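How I Tried to Find Out If People Can Taste the Difference in Reheated Rice

So for my project I picked leftovers, mainly because my family eats a lot of them and we argue about them all the time. My grandmother says rice is ruined once it has been in the fridge. My cousin says day-old rice is better. I wanted to see if people could tell which was which when they weren't told.

I started with reading. The part that got me interested is that cooked rice changes when it gets cold. The starch in it firms up again, which is why the grains go hard and a little crumbly overnight. Heat and a bit of water bring most of the softness back. I used that as my starting point and wrote down my guess: people would spot rice reheated dry, but they wouldn't spot rice reheated with water.

My testers were 11 people from my building on Shehata Street and from school. I bought one big bag of long grain from Gelik, the grocery on the corner, so all the rice would be the same. I cooked 300 grams for each round and did two rounds in August. Half of each batch went in the fridge overnight and the other half I cooked new that morning (yes, this meant getting up at 6 and I complained a lot).

The reheated rice got split again. One part was warmed with nothing added and the other part got a spoonful of water and a lid. Then everything went into the same kind of paper cup with a letter on the bottom, and I gave people the cups in a mixed-up order. They had to say "fresh" or "leftover" for each one and write a comment if they wanted to.

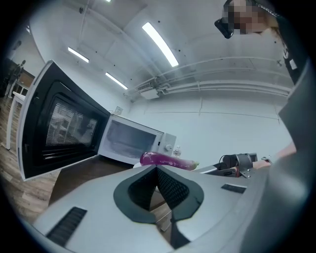 Edmund Olszewski thought I should have used short grain too, as it stays sticky when it's cold and the results might come out the other way around. I think he's right, and if I get to do this again it's the first thing I would add.

OK, results! The dry reheated rice was easy. Almost everybody called it leftover, and the comments were pretty mean - "chewy," "like gravel," and one that just said "no." The rice with water was a lot harder for people. Some of them were sure it was fresh and then marked the real fresh rice as leftover, including my grandmother, who has asked me to leave her name out of this report.

The thing I didn't expect was how much the salt mattered. In the first round I forgot to salt one pot, and people marked that pot as leftover even though it was the fresh one. Aicha Tawfik helped me go through the score sheets and she spotted it before I did. I threw out that cup's scores and did the second round with measured salt.

Problems with my project: 11 people is not many, some of them are related to me, and the cups cooled down at different speeds while people were talking. I also think a few testers copied each other. Next time I would seat them apart and hand out one cup at a time.

My guess was mostly right. I'd still like to try it with noodles, and maybe with the soup from Dromero - my cousin swears that one gets better on the second day.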